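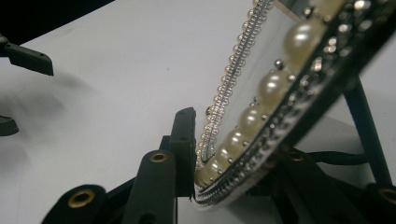

# Capítulo 2. Reflexión en superficies planas

La óptica geométrica describe la propagación de la luz mediante rayos, líneas perpendiculares a los frentes de onda que indican la dirección en que se transporta la energía. El modelo es válido cuando las dimensiones de los objetos y de las aberturas son mucho mayores que la longitud de onda. En los capítulos dedicados a la difracción se examinarán los casos en que esta condición deja de cumplirse.

Este capítulo estudia el comportamiento de los rayos al incidir sobre una superficie plana que separa dos medios. Se supone que el lector maneja la trigonometría elemental y el producto escalar de vectores. Los espejos esféricos se tratan en el capítulo 3.

## 2.1 Reflexión especular y reflexión difusa

Cuando un haz de rayos paralelos alcanza una superficie cuyas irregularidades son pequeñas frente a la longitud de onda, los rayos reflejados conservan el paralelismo. La reflexión se denomina entonces **especular**. Si las irregularidades son comparables a la longitud de onda o mayores, cada elemento de superficie refleja según su propia normal y la energía se reparte en un intervalo amplio de direcciones: la reflexión es **difusa**.

La distinción depende de la longitud de onda y del ángulo de incidencia. Una lámina metálica sin pulir puede comportarse como difusora en el visible y como especular en el infrarrojo lejano. Del mismo modo, una hoja de papel satinado presenta brillo apreciable cuando se observa con incidencia rasante.

## 2.2 Leyes de la reflexión

Sea un rayo que incide en un punto *P* de una superficie reflectante. Se llama **ángulo de incidencia**, θᵢ, al que forma el rayo incidente con la normal en *P*, y **ángulo de reflexión**, θᵣ, al que forma con ella el rayo reflejado. Se verifica que:

1. El rayo incidente, la normal y el rayo reflejado están contenidos en un mismo plano, llamado plano de incidencia.
2. Los ángulos de incidencia y de reflexión son iguales: θᵢ = θᵣ.

Ambos ángulos se miden siempre respecto a la normal – no respecto a la superficie –, convenio que se mantendrá en todo el libro. En forma vectorial, si **u** es el vector unitario del rayo incidente y **n** el vector unitario normal, la dirección reflejada es

**v** = **u** − 2(**u** · **n**)**n**

La expresión contiene las dos leyes anteriores y resulta más cómoda para el cálculo numérico.

### Ejemplo 2.1

Un rayo forma un ángulo de 36° con la superficie de un espejo plano. Calcúlese el ángulo entre el rayo incidente y el reflejado.

*Solución.* El ángulo de incidencia es θᵢ = 90° − 36° = 54°. Por la segunda ley, θᵣ = 54°, y el ángulo pedido es θᵢ + θᵣ = 108°.

## 2.3 Formación de imágenes en el espejo plano

Los rayos procedentes de un punto objeto *O* divergen tras reflejarse como si partieran de un punto *O′* situado al otro lado del espejo. Por igualdad de triángulos, *O* y *O′* equidistan del plano y el segmento que los une es perpendicular a este. La imagen es **virtual**, pues los rayos no pasan por *O′*; solo lo hacen sus prolongaciones. Su tamaño coincide con el del objeto, de modo que el aumento lateral vale 1.

El contorno del espejo no influye en la posición de la imagen. Determina, en cambio, el **campo visual**: la región del espacio que puede verse por reflexión desde una posición dada del ojo. Para hallarlo se construye el punto simétrico del ojo respecto al plano del espejo y se trazan desde él las rectas que se apoyan en el borde.

### Ejemplo 2.2

Un objeto situado a 30 cm de un espejo plano se aleja 13 cm en dirección normal a este. Determínese la nueva distancia entre objeto e imagen.

*Solución.* La distancia del objeto al espejo pasa a ser de 43 cm. La imagen se encuentra a igual distancia por el otro lado, y la separación entre ambos es de 86 cm.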